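HOUSEKEEPING OPERATIONS 2, Handout 6
Soft goods: fabric, folds, handling and storage
Geltby campus, room 157
Notes by Magdolna Szabó, updated 06/08/2026

Read before the practical. Bring last handout too (the one on shelving), we only got halfway.

Left over from last time
Shelf labels. Face out, lower left corner, always. Most of you did this. Labels on the Szilágyi racks peel, so use the card holders.
Shahzad Rizvi asked if bags count as soft goods or as luggage. Soft goods if empty or fabric filled. Luggage if it has a guest's name on it. Then it goes to the front desk and you don't touch it again.

What counts as soft
Cushions, bolsters, throws, curtains off the rail, empty fabric bags, covers, garment sacks. Not mattresses (handout 9). Not rugs, they have their own rules and their own smell.

Sorting order
First by clean or not clean. Unsure = not clean.
Then by color, dark and light never on the same shelf. Dark greens and navys shed on white covers, we lost a whole set in December.
Then by shape. Things that hold their shape stand up. Things that slump lie flat.
Size last. Everybody wants to start with size because it looks tidy fast. Don't.

Folding
Throws: thirds long ways, then half, then half again. Fold edge to the front of the shelf.
Curtains: two people. Hooks off first, count into the tin, tin stays with the pair. Fold to the width of the shelf, not narrower.
Garment sacks: zip closed, lay flat, press the air out from the bottom toward the top. If you go top to bottom you get a balloon.
Covers: inside out, seams checked, then right side out again. Yes every time.

Straps
Tuck in or tie off before anything goes on a shelf. A loose strap catches the item next to it and the pair comes down together. On dark fabric you often can't see the strap at all, run your hand down the front and feel for it. Barnabás Csonka's method (tuck strap into its own loop, half turn) is fine for flat straps, no good for cord.

Creases, what to do with them
Shallow wrinkle: leave. Drops out by itself in a day or so.
Sharp crease along a fold: steam, low, from the back.
Crease with shine on it: stop and ask. Could be heat damage, could just be the light. Tilt it and look again. If the shine moves when you tilt it is only sheen.
Never iron anything from the Dustisent range. The care tag is wrong, we have written to them.

Walls
New this term. Painted walls in the store are pale and they mark. Keep a hand's width between the wall and anything dark. Bags that bulge are the worst because you place them right and then they settle and lean. Check again before you leave the room. Scuffs go in the wall log, not the damage log. Repaint for the small store was quoted at 3370 so please care about this.

Stock codes for the practical
2043 dark fabric, all shapes
300 throws, light
Codes go on the card in pencil.
Bandatia sheets are for linen only, dont use them here even if the soft goods sheets run out.

Practical, groups
Group A, Skarphéðinn Laxdal leading: sort and fold, throws and covers
Group B, Mireille Atallah leading: bags and straps, wall side of the store
Swap at the break. Groups that finish early do the curtain hooks.

To hand in
One page, handwritten ok. What you sorted, what order, what you would move if you had one more shelf. No essays. Also one item you were unsure about and what you decided. I read that part first.

Reading
Chapter on textiles in the course binder, up to the bit on stain tests. Skip the pages on leather, they are from an older edition and being replaced.

Last section, distances. Please read, half of you skipped it last year.

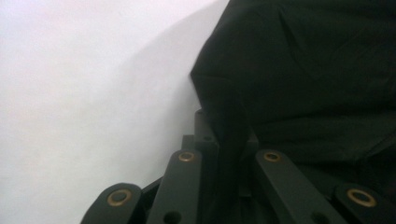
Hand's width means your own hand, flat, thumb in, and it is measured at the fattest part of the item and never at the base. People measure at the floor, get a nice gap, and the belly of the thing is nearly on the paint. Go by the shadow if you can't get a hand in: a soft gray band on the pale wall, bending along with the rounded side of the dark fabric, tells you where the bulge is, so look at that part first. Then turn the item so the flatter side faces the wall, and write the shelf number on your card. Cards back in the box by the door, pencils too.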